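Nostar riders reach the coast, complain mostly about the headwind

20/12/2025

The Nostar Winter Ride rolled into Restia just after lunch with nearly everyone who started it, a result the organizers are calling a triumph and the riders are calling lunch.

The charity ride, now in its second year, covers 149 miles over 2 days, beginning in the parking lot of the Gener fitness club and ending on the pier at Restia. In between is the Nazari grade, a climb that the route sheet describes as "gentle." The route sheet was written in July by someone in a car.

Day one went well until the first hill. The weather was cold and clear, the coffee stop opened on time, and the pack held together for long stretches, helped by a tailwind that many riders took for personal fitness. By the river crossing several had begun talking openly about signing up for something longer. The talk stopped at Nazari, where the road tilts up, bends out of sight and keeps doing both.

The overnight stop was at the Nazari guesthouse, which put on a pasta dinner and ran out of hot water soon after the fast group had showered. The fast group has offered its sympathy.

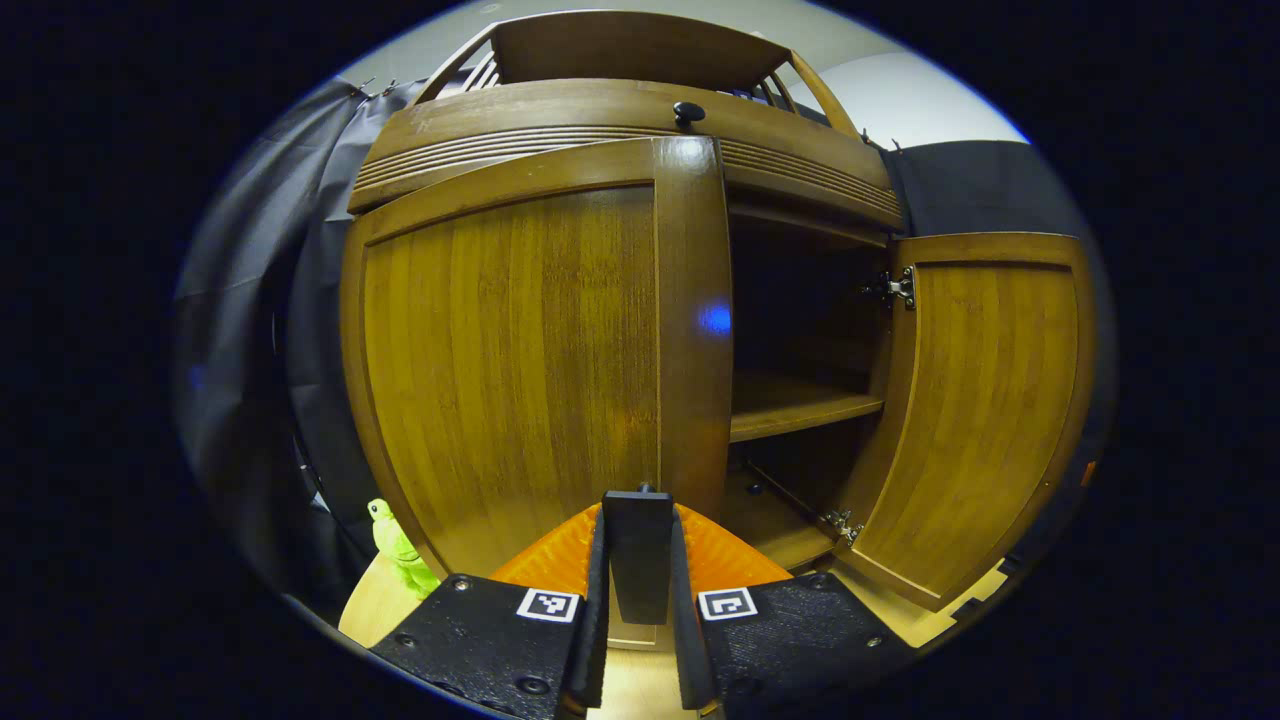
Day two brought the headwind. It came straight in off the water and stayed for the last 30 miles, during which the club's spin class regulars learned that there is no knob to turn. Two support vans followed at the back, handing out bananas and encouragement. The bananas were gone by the second stop. Encouragement was still plentiful at the finish.

There were flat tires, a snapped chain and one wrong turn, taken with great confidence by a group of riders who saw rather more of the Restia industrial park than the rest of the field. They had a navigation device each. All were back on the course in time for the final stretch, though they asked that the extra distance be added to their certificates. The request is being considered.

The ride raised $1,407 more than last year, with a few office pledge sheets still to come in. The money goes to the Gener club's swim and exercise program for people recovering from surgery, which needs a new pool hoist and will now get one by spring.

Next year's ride will follow the same course, in spite of a petition passed around on the bus home. A proposal to run it in reverse, so that riders can come down Nazari for once, was popular until it was pointed out that the other side is steeper.

Lost property can be picked up at the Gener front desk. It includes a single left shoe cover, a thermos and a full set of arm warmers marked "spare."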